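How I finally got my household recycling sorted (without buying a fancy system)
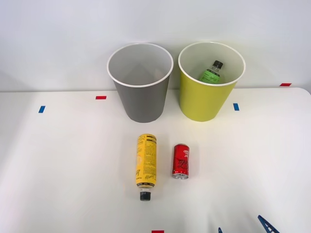 Grey bin and yellow-green bin, side by side.

I've been meaning to write this up since February, when my neighbour Despina asked how we manage with such a tiny kitchen. We moved to Plirnley with one big pedal bin and a carrier bag on the door handle, and the carrier bag always lost!

First, look up what your council takes. Mine wants bottles and cans together, paper on its own, and glass at the bottle bank. I copied the list out in marker pen and stuck it inside the cupboard door. Don't skip this bit - I spent months rinsing yoghurt pots that were going in the wrong place.

Next, pick where the bins will live. Mine are under the worktop where the old wine rack was (a gap of 42 cm, so measure before you shop). If you have to walk to another room to throw something away, you won't, or at least my lot won't.

Small bins are better than big ones, I think. You empty them more often and they don't get smelly. Get two colours so you can tell them apart half asleep. I don't bother with liners on the recycling side, just a wipe with a bit of washing up liquid at the weekend.

Then the rinsing. Use the leftover washing up water, give bottles a quick swill, and let them drain upside down on the rack. Squash them if your council allows it and put the caps back on. Ours likes caps on, but Revathi over in Merow has to take hers off, so do check.

For paper I use an old shoebox on top of the fridge. Pizza boxes only go in if they're clean - I tear off the greasy half and bin that.

Last thing, put the collection in your phone with a reminder the night before. I set mine for after tea and it's usually my son who carries everything out, moaning all the way down the path.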